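Pravano Finger Guard Kit for Two-Finger Grippers

Part no. 845
Made by Edet, Flundville
In stock. Ships from Vurkstead.

Overview

The Finger Guard Kit replaces the standard fingertips on two-finger grippers used for table clearing, dish handling and light kitchen work. It adds a compliant tip, a breakaway joint at the base of each finger, and a contact sensor that stops the arm when a finger meets something hard from the side or from above.

The kit came out of a fault we had with our first fingertip set. If you still have the first set, please read the service notice further down before you run the arm again.

What went wrong with the first set

The original fingertips were held on by a single screw and a locating pin. In normal top-down picks this was fine. The trouble came when the gripper went into a dish to take out a thin item lying at an angle. One finger would reach the item first and the other would land on the rim. The controller read the load on the rim as a good grip and went on closing. The pin took all of the force, and over many cycles it wore a groove in its hole.

On the bench at Vurkstead, a pin let go after 274 rim contacts. The fingertip dropped into the dish and the arm carried on to the next step without reporting a fault. No one was hurt. The arm was still moving with a bare metal finger, though, and a person reaching in for the dropped part would have been at risk. 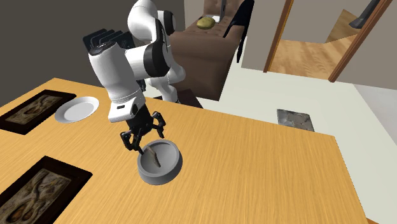
Tamunoemi Garba, who runs our test bench, repeated the pick with the dish turned to different angles. The worst case was a long, narrow utensil with one end up on the rim. Flat items on a plate gave no trouble. Lowering the grip force delayed the wear but did not stop it, and it also caused more drops. A longer pin only moved the wear to the finger body.

What we changed

The fingertip now slides into a dovetail and is held by 2 screws. The pin is gone. The breakaway joint opens under side load and stays open until it is reset by hand, so the arm cannot resume with a finger out of line. The contact sensor is wired to the protective stop input on the controller and does not depend on the grip reading.

"The stop has to come from the finger," says Obinna Bassey, who designed the joint. "The grip reading told us everything was fine right up to the moment the tip fell off."

In the box

2 fingertips with breakaway joints
Sensor cable with strain relief clips
Mounting screws and hex key
Setup card with stop input wiring

Fitting

Switch off the arm and lock out the power before removing the old tips. Check the finger body for a groove around the pin hole. If you can catch a fingernail in it, do not fit the kit – replace the finger body first. After fitting, press each tip sideways by hand with the arm powered and in hold. The stop light must come on both times. Reset the joints and run the pick at reduced speed before going back to normal work.

Service notice: first fingertip set

Sets sold before April should be taken out of use. Send us the serial number from the finger body and we will supply this kit at no charge. Do not glue a worn pin in place. A glued pin can hold through a hand check and still fail under load.

Limits of use

The kit is not a substitute for a risk assessment of the work area. It does not make a gripper safe for handling knives or other sharp items near people. The sensor covers the fingertips only and will not detect contact with the wrist or the arm.

Spare tips and sensor cables are sold separately.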